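보낸사람: 문서영
받는사람: 장비계획 메일링 리스트
제목: Re: [장비계획] 하반기 양팔 작업대 증설 건, 소모품 항목

이냐키 님, 정리해 주신 내용 잘 읽었습니다. 답이 필요한 부분만 아래에 인용하고 순서대로 적습니다. 작업 모습을 모르는 분들도 이 리스트에 계셔서 블록 작업 사진 세 장을 먼저 붙입니다.
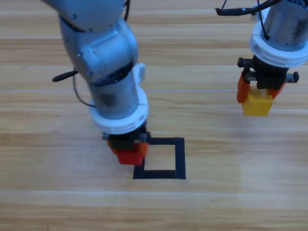
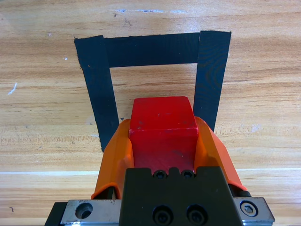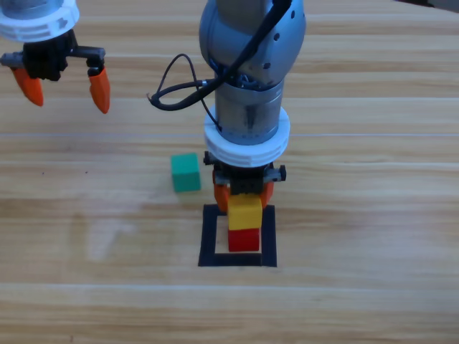 블록 쌓기 작업. 검은 테이프로 표시한 자리와 주황색 손가락의 그리퍼.

Iñaki Iglesias 님이 쓴 글:
> 6월 안에 구매 요청을 올리려면 이번 주에 항목을 확정해야 합니다.
> 현재 초안은 팔 두 대, 그리퍼 두 개, 작업대 상판 하나, 제어용 PC 한 대입니다.
> 그리퍼 손가락은 Kisard 견적으로 한 쌍에 73유로이고, 여분은 두 쌍만 넣었습니다.
> 손목 카메라와 케이블 정리 자재는 아직 빠져 있습니다.
> 예비비를 2000유로로 잡았는데 줄여도 되는지 의견 부탁드립니다.
> 그리고 Plarudgate 쪽 상판을 그대로 쓸지, 새로 맞출지도 정해야 합니다.

1. 손가락 여분
두 쌍으로는 부족합니다. 그리퍼가 두 개이니 한 번씩만 교체해도 여분이 없어집니다. 여섯 쌍으로 올려 주세요. 현재 쓰는 것과 같은 형상이어야 합니다. 형상이 바뀌면 파지 위치를 다시 잡아야 하고, 그동안 양쪽 팔을 다 세워 두게 됩니다. 색은 상관없지만 두 팔이 서로 같은 색이면 좋겠습니다.

2. 손목 카메라
팔마다 하나씩 필요합니다. Holub 견적은 개당 492유로이고 브래킷은 별도입니다. 고정 카메라만으로 진행하자는 의견도 있었는데, 블록을 내려놓을 때 그리퍼 몸체가 테이프 모서리를 가리는 경우가 많아 저는 반대합니다. 첫 번째 사진에서도 사각형의 왼쪽 위 모서리가 보이지 않습니다. 예산이 모자라면 고정 카메라를 하나 줄이고 손목 쪽은 둘 다 유지하는 편이 낫습니다.

3. 케이블
팔 바깥으로 늘어지는 케이블은 새 작업대에서 처음부터 정리했으면 합니다. 첫 번째와 세 번째 사진의 팔 옆 고리 모양을 보시면 됩니다. Tirneck에서 클립과 보호관 묶음을 195유로에 파는데 한 묶음이면 팔 두 대에 충분하다고 합니다. 길이는 제가 다시 재서 알려드리겠습니다. 관절을 끝까지 돌렸을 때 여유가 있어야 하므로 도면 치수만 보고 주문하지는 말아 주세요.

4. 상판
Plarudgate 상판을 그대로 쓰는 데 찬성합니다. 나뭇결이 있는 밝은 상판에서 이미 작업하고 있으니 배경을 바꿀 이유가 없습니다. 다만 반사 때문에 하얗게 뜨는 부분이 있습니다. 세 번째 사진의 왼쪽 가운데 부근이 그렇습니다. 상판을 새로 맞추기 전에 조명 확산판부터 시험해 보고 싶습니다. 확산판은 소모품비로 처리할 수 있습니다.

5. 블록과 테이프
금액이 작아서 초안에서 빠진 것 같은데 넣어 주세요. 빨강, 노랑, 초록 각각 여분이 있어야 합니다. 두 번째 사진의 빨간 블록은 윗면과 앞면에 작은 흠집이 있습니다. 지금 당장 바꿀 정도는 아니지만 새 작업대에는 새 블록으로 시작하는 것이 맞습니다. 검은 테이프는 무광으로 부탁드립니다.

6. 예비비
줄이지 않았으면 합니다. 손목 카메라 두 대만 추가해도 예비비의 거의 절반에 해당하는 금액입니다. 카메라를 정식 항목으로 옮기고 예비비는 그대로 두는 안을 올려 주세요. 그리퍼 수리비가 어느 항목에서 나가는지 아직 정해지지 않았는데, 초안에는 그 줄이 없습니다.

팔 두 대의 납기는 업체에서 답을 받지 못했습니다. 납기가 늦어지면 상판과 PC를 먼저 받아도 둘 곳이 마땅치 않으니 분할 발주가 되는지도 같이 물어봐 주시면 좋겠습니다.

수정본은 오후 4시 전에 주시면 오늘 안에 확인하겠습니다. 다른 분들도 빠진 항목이 있으면 이 메일에 이어서 답해 주세요.

문서영 드림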